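Plavlow Technical College
Fibers and Materials, first year
Handout for Unit 4: Thread, Twist and Knots
Revised Thu 26 December

Please read this handout before the lecture. The calculations are short, but they use the terms from Unit 3 (stress, strain, elastic limit). If you have forgotten them, look at your notes from September first.

4.1 What we call a thread

In everyday speech the words fiber, yarn, thread and string are mixed freely. In this course we keep them apart. A fiber is the basic long and thin element, such as one hair of wool. A yarn is many fibers held together, usually by twist. A thread is a yarn, or several yarns together, made for sewing or tying. A monofilament is a special case: it is one continuous filament, thick enough to be used alone. Fishing line is the monofilament that most students know already.

The difference matters when we talk about bending. Take a monofilament and a multifilament thread of the same material and the same total cross-section. The multifilament is much softer to bend, as its thin filaments can slide a little against each other. The monofilament has to bend as one solid rod. It wants to spring back, and you feel this when you try to tie it.

4.2 Twist

Cotton fibers are short, but a cotton thread can be as long as we like. The fibers are not glued. When the yarn is twisted and then pulled, the outer fibers press toward the inside, and friction between the fibers carries the load from one to the next. Without twist, a yarn of short fibers simply slides apart.

Twist is given in turns per meter. In the practical we compare two cotton yarns from the Kettler mill, one with 300 turns per meter and one with 600. Both have the same mass per length. Before you test them, write down which one you expect to be stronger, and why.

Many students answer that more twist is always better. It is true at low twist, where the yarn fails by slipping. At high twist another effect grows: the fibers lie at a larger angle to the axis of the yarn, so a smaller part of their strength works in the direction of the pull. Between these two there is a best twist, and its value depends on the length of the fibers, their friction and how thick the yarn is. A yarn with very high twist also tries to untwist itself, and it makes small loops as soon as you let it go slack. Sewers call such a thread "lively".

4.3 A thread under load

A thread can carry tension, but almost no compression. This is the most important sentence of the unit. Under tension, a light thread between two points becomes nearly straight. If the tension goes to zero, the shape of the thread is decided by other things: its weight, its stiffness, and every bend that was left in it by storage or handling. You can often judge from the shape alone whether a length of thread carries load. A straight line suggests tension. A curved or kinked piece with a free end carries nothing except its own weight.

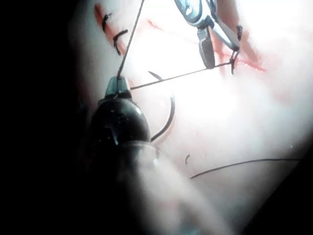
Fig. 1. Suture threads. The line rising from the tip of the dark instrument is taut; the short fragment by the second instrument is kinked.

A kink is a place where the bending was so sharp that the material passed its elastic limit. After this it does not return fully to the straight form. In a monofilament the kink is also a weak point. In a multifilament the damage is usually smaller, but single filaments may be broken, and you should look for them with a magnifying glass before testing.

4.4 Knots and strength

Every knot makes the thread weaker. Inside the knot the thread goes around a tight curve. The fibers on the outer side of the curve are stretched more than the others, so they reach their limit earlier. For this reason a knotted sample commonly breaks at the knot or close beside it.

We describe this with the knot efficiency:

knot efficiency = breaking load with knot / breaking load without knot

Worked example. A linen thread from the Tirkar sample box breaks at 26 N without a knot. The same thread with an overhand knot breaks at 13 N. The knot efficiency is 13 / 26 = 0.5, or 50 percent.

Please notice that efficiency says nothing about security. A knot can have a high efficiency and still slip open, and a very secure knot can cut the strength badly. Security depends mostly on friction. A smooth monofilament needs more throws than a rough cotton thread in the same knot. The reef knot and the granny knot look similar on paper, but in the granny knot the second half is turned the wrong way, and it slips more easily.

4.5 Time effects

If you stretch a nylon thread and hold its length constant, the tension becomes slowly smaller. This is stress relaxation. If you hang a constant weight on it, the thread becomes slowly longer. This is creep. Both come from slow movement inside the polymer. In your report, always write how long the load was on the sample, or your numbers cannot be compared with those of the other groups.

4.6 Preparation for the practical

Bring your lab notebook and a ruler. Samples are cut from the Fomdale spools on the side bench. Do not take the first turns of a spool, they are often rubbed or dusty. Fix the thread in the grips without a knot, with one full turn around the post. If the sample breaks inside the grip, the result is not valid and you must repeat it.

Exercises

1. Explain in your own words why a yarn of short fibers without twist has almost no strength.
2. A thread has a knot efficiency of 0.5 and breaks at 26 N without a knot. You must hold a load of 13 N with a knotted piece. Would you accept this? Discuss the safety margin.
3. Tie a reef knot and a granny knot in the same cotton thread. Pull both by hand and draw how each one changes its shape.
4. Find a kinked piece of thread or line at home. Can you remove the kink by pulling? Describe what remains.

Exercises 1 and 2 are handed in on paper. Keep your drawings from exercise 3 for Unit 5, where we need them for the part on friction.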